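**27 Feb 2025, bench notes, nursery box**

Carried on with the small enclosure after lunch. The walls were papered before the December break and the paper has held, apart from one seam that had lifted near the bottom. Put that back down with the Omell paste, thinned a bit, and rolled it with the rubber brayer. Left it 15 minutes under a strip of baking paper and a weight. Flat now.

The paper is the textured one from Vanthorpe, pale lavender-white with the big dark red mandala flowers. The roll is stock number 2611 if anybody needs more. Colour varies between rolls, so check the end against an offcut before cutting. The repeat is large and I made no attempt to match it at the corners. It would have wasted most of a roll and the aluminium posts cover a fair bit of the join anyway.

Floor mat: went with the white one with the grey-green vines and the small pink-brown blossoms. I had the plain grey down for a week and it looked like an office. The vine mat creases where it was folded in the packet. Warm iron on the back through a tea towel gets most of it out. Don't iron the printed side, I tried on a scrap and it went shiny.

Fittings:

- Grey slotted metal shelf on the back wall, hung off the top rail with white cable ties. Did consider screws, but I'd like to be able to shift it without leaving holes in the paper.
- Black wire rack with the hooked prongs on the left wall, tied to the left post. It took three goes to get it sitting straight. Tighten the top tie last.
- Trim the tie ends flush with the side cutters. The kitchen scissors leave a sharp bit and I've got the scratch to prove it.

Crib is the Calimlim one, white slatted sides and blue corner posts. Two of the slats were loose out of the box. Dab of PVA in each socket, clamped overnight with elastic bands. It stands toward the back on the right and I want it kept there, as it hides the worst of the mat creases.

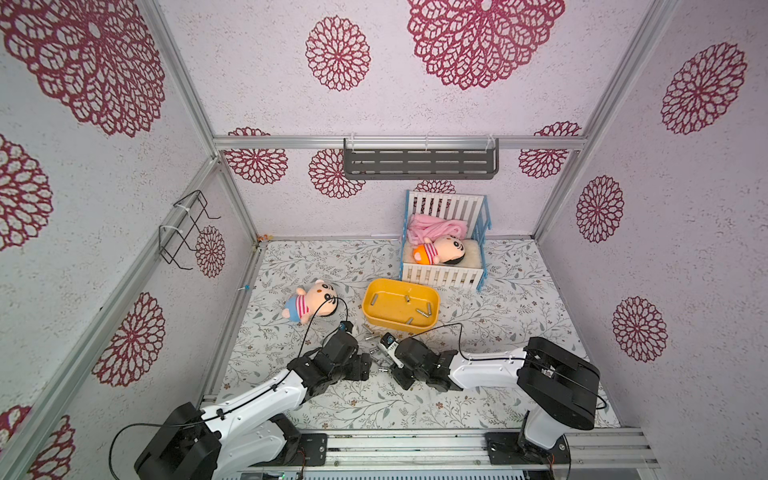
Bedding is settled for now. The cream fluffy mattress stays, and the pink fleece goes on top. I cut the fleece down by 6 cm on the long edge because it was bunching over the posts. It still bunches up at the head end. Could hem it, but the hem would add bulk and fleece doesn't fray, so probably not worth the bother.

Dolls: the boy with the black hair and the orange-and-pink stripes goes in the crib. The one in the red-and-white striped shirt and blue shorts is for the floor. Both are plush and both shed a little, so run the lint roller over the mat at the end of the day. The yellow tray goes in the middle of the floor. It came from the Pandilow order and is the right size for doll dishes, which haven't turned up yet.

Still to do:

- Blue pushpin low on the left wall. Pull it and fill the hole.
- Something small and orange at the foot of the wall in the far left corner. Fish it out.
- Order more cable ties, white, the 9 inch ones.
- Try a second shelf, maybe, once the dishes arrive.
- Put the spare wallpaper back in its tube. It's on top of the plan drawers getting dusty.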